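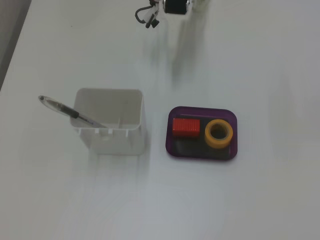 Tags: Small Business > Leases & Moving > Desk sharing

dorrit_k
27/07/2023
Need opinions fast, have to answer the landlord by tomorrow. We're 8 people in the Girkberg building, second floor, 1096 sq ft. Rent is going up in the renewal and my partner wants to drop to the smaller unit down the hall and go shared desks. No assigned seats, clean desk at night, everything in a locker. Has anyone done this with a team our size and not hated it?

pallet_jim
Did it in May. Hated it for three weeks, then stopped noticing. Biggest thing is lockers big enough for a real bag. Ours were the gym kind and people just left stuff on the floor.

Skiffle
don't. eight people is not enough to make it pay. You save what, two desks? On any given day six or seven are in anyway. Hot desking works when you have sixty people and half are on the road.

dorrit_k
Three of ours are out on site most of the week so it's really five, sometimes six. But when they're all in it's a zoo.

Skiffle
ok that's different, should of said. Still wouldn't. The bookkeeper needs her own spot, whoever answers the phone needs their own spot, and now you're sharing three desks and calling it a policy.

Lautaro Arancibia
We are in the Skollmont block with almost the same setup. Two fixed desks, four shared. The fixed ones caused more bad feeling than the shared ones. "Why does she get the window" etc. In the end we moved the fixed desks to the worst wall and it went quiet.

pallet_jim
lol yes. Same with us, printer corner.

mrs_tandy
Read the lease before you worry about desks!! We moved down a size at a Findov property and the smaller unit had its own service charge schedule. Rent dropped, service charge went up, total saving was nearly nothing the first year. Ask for both numbers in writing. Also ask who pays to put the old unit back how it was. We got billed 2000 for carpet and paint.

dorrit_k
Ugh. Didn't think of the carpet. We put shelves up too.

mrs_tandy
Shelves = holes = they will charge you. Fill them yourself before the walk through.

Skiffle
Disagree on doing it yourself, if the paint doesn't match they bill the whole wall. Get someone in.

mrs_tandy
For four screw holes? Come on. I kept a can of the same paint. Took one evening.

hb_north
Anyone used the Pfeiffer booking app for desks? Was quoted 1055 a year and it seems nuts for a team under ten.

pallet_jim
It is nuts. Whiteboard by the door. Write your name on it.

Lautaro Arancibia
We use a shared calendar. Nobody updates it but it exists.

dorrit_k
OK so: service charge in writing, ask about the carpet, big lockers, bad wall for the fixed desks. Going to ask for a one year term on the small unit too in case it flops. Emailing him tonight.

Skiffle
ask for a break clause at six months insted, he'll say no and then one year sounds reasonable

dorrit_k
Stealing that, thanks. Will post what he says.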